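Marchuk benchtop water dispenser - six months on

I bought the Marchuk in July to replace an older dispenser that had started leaking from the cold tap. It cost $300, plus $2 a week for bottled water when I pick it up from the depot myself, and it has been running in the back kitchen at our community hall ever since. The hall hosts craft groups, a cooking class and a homework club, so it gets used harder than it would in a house.

Setting up

The box is heavier than it looks. Two people can carry it easily enough, but one person will struggle with it on stairs. Inside there's the unit, a drip tray, a spare seal and a folded instruction sheet in very small type. The sheet tells you to flush the tank before drinking from it. I ran a full bottle through and it still tasted of plastic, so I ran a second. After that the taste was gone and it hasn't come back.

You need clear space behind the unit for the vent. My bench backs onto a tiled wall and I had to pull the dispenser forward further than I wanted, which cost me the spot where the toaster used to live. Measure before you buy. The cord is short too, and the manual says not to use an extension lead.

Hot water

This is the main reason to own one. The water is hot enough for instant coffee, noodles and most teas. It is not a rolling boil. Uwe Pfeiffer, who runs the cooking class, still puts the kettle on for black tea and I don't blame him.

The tank gives you a few mugs in a row before it needs to catch up. With a group arriving for morning tea, the people at the end of the queue will notice. There's a light on the front that tells you when it's ready again, and it is accurate as far as I can tell. We had a Pliva before this one and its light meant nothing at all.

The child lock on the hot tap is a sliding catch you have to hold back while you press the lever. It's stiff. Adults with sore hands find it a nuisance, and Mbali Khumalo asked me more than once whether it could be taken off. It can't, and with the homework club in the building every afternoon I wouldn't want it to be.

Cold water

The cold side is good without being remarkable. On a mild day it's properly chilled. In a heatwave it drops back to cool, particularly after someone has filled a couple of drink bottles. If you mostly want cold water, the Imier is the better machine. I've used one at my sister's place and it keeps up all summer, although the hot side is weaker and it takes up more bench.

Noise

The compressor hums when it kicks in and there's a clunk when it stops. In a kitchen you'll forget it. In a bedroom or a small office you won't. The bottle also gurgles when you draw a lot of water at once, as they all do.

Cleaning

The drip tray lifts straight out and goes through the dishwasher. The grille on top of it is a separate piece and has to be done by hand, as the slots hold on to tea stains. The taps unscrew for cleaning, a big improvement on the Pliva, where you had to poke at them with a bottle brush.

Descaling is the annoying part. The manual asks for it every three months and our water is hard, so I've kept to that. You drain the tank through a plug at the back, and the plug sits so low that you have to hang the unit over the edge of the bench to get a bucket under it - a silly design on something this heavy.
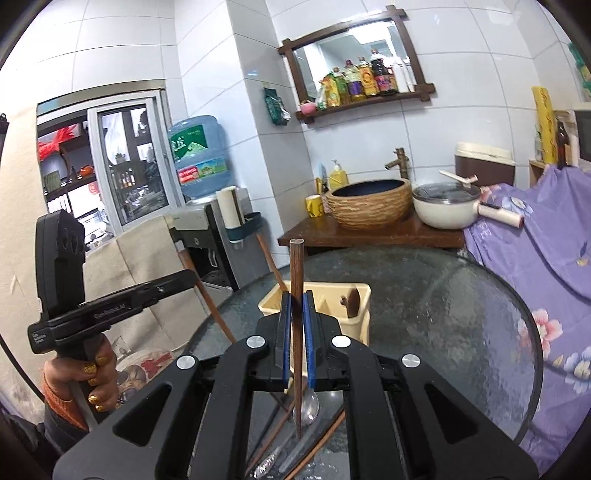
Running costs

I put a plug-in meter on it for the first few months and the total came to 172 kilowatt hours. It's more than I expected. Most of that is the hot tank reheating overnight with nobody there to drink from it. There are separate switches for hot and cold on the back panel, so we now turn the hot side off when we lock up. It takes a while to come good in the morning, so whoever opens up needs to flick it on first thing.

Warranty and parts

The warranty is two years for parts and one for labour. I've needed it once, for a tap lever that cracked. Drurkberg, the distributor, posted a new one free of charge and it arrived within the week. They wanted a photo of the serial sticker, which is on the underside, so take one before you fill the machine.

Replacement seals are cheap and easy to find. The drip tray is priced like it's made of silver, so don't lose it.

Would I buy it again?

For a hall, a workshop or a staff room, yes. I'd want a longer cord and a drain plug in a sensible place. At home, for two people, I'd stick with a kettle and a jug in the fridge. Four stars out of five.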